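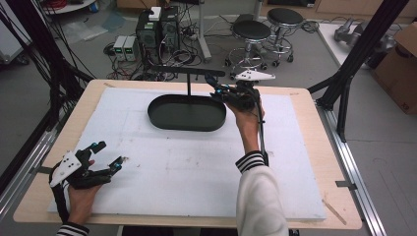

Der Handsatz Renitz H von Drukgate ist ein Paar mechanischer Handaufsätze für die Aufnahme von Greifbewegungen durch eine Person. Er wird getragen wie ein Handschuh ohne Stoff: Die Hand bleibt frei beweglich, die schwarzen, gelenkigen Fingerglieder folgen ihr. Wir verkaufen ihn seit Mai auch einzeln, also links oder rechts, weil viele Kunden mit einer Seite anfangen. Die Breite der Aufsätze muss man beim Planen der Aufgabe beachten. An einem Ständer mit flacher ovaler Schale, über der eine lange Querstange liegt, kommt die rechte Hand am besten von der Seite an den Rand, und die linke bleibt offen über dem Tisch, bis sie gebraucht wird. Die helle Platte am Aufsatz soll beim Arbeiten nicht an die Stange stossen. Man lernt das schnell, aber in der ersten Stunde soll man langsam arbeiten.

Lieferumfang
Handaufsatz links und rechts
2 Anschlusskabel mit Zugentlastung
Satz Polster für kleine und grosse Hände
Innensechskantschlüssel
Gedruckte Anleitung (Deutsch, Englisch)

Technische Angaben
Abtastung: 46 Bilder pro Sekunde
Anlegen und Einstellen: ungefähr 7 Minuten pro Person
Anschluss: Kabel am Handgelenk, nach hinten geführt
Software: Sotix Recorder, Lizenz für 2 Arbeitsplätze

Das Kabel führen Sie bitte immer am Unterarm entlang und niemals quer über die Handfläche. Bei Ärmeln mit engem Bündchen hält es meistens von selbst. Bei kurzen Ärmeln empfehlen wir ein Klettband, das nicht zum Lieferumfang gehört.

Für welche Aufgaben ist der Satz geeignet? Gut geht alles, was man mit den Fingerspitzen nimmt: kleine Teile einlegen, Tücher falten, Gegenstände von einer Schale in die andere bringen. Weniger gut geht das Arbeiten in engen Kisten. Für solche Fälle, und auch für Kunden, deren Roboter nur einen Parallelgreifer hat, führen wir den Handgreifer Bhattacharjee G2. 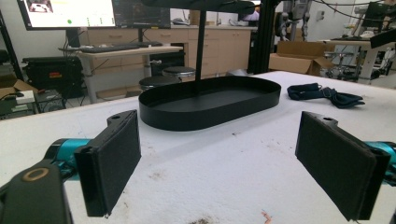
Der G2 wird in der Hand gehalten und hat zwei breite, schwarze Fingerflächen, die sich gegenüberstehen. Mit ihm nimmt man weiche Sachen aus Stoff sicher auf, auch wenn sie flach auf dem Tisch liegen. Die Aufnahmen werden in demselben Format gespeichert wie beim Handsatz, so dass man beide Geräte in einem Projekt mischen kann. Die Feinheit der einzelnen Finger fehlt natürlich.

Pflege: Fingerflächen mit einem trockenen Tuch abwischen, keinen Alkohol verwenden. Die Schrauben an den Platten des Handsatzes bitte jede Woche kontrollieren und nur von Hand nachziehen.

Preise auf Anfrage. Ein Leihsatz zum Testen ist möglich, der Betrag wird beim Kauf angerechnet. Ersatzpolster und Kabel sind ab Lager lieferbar.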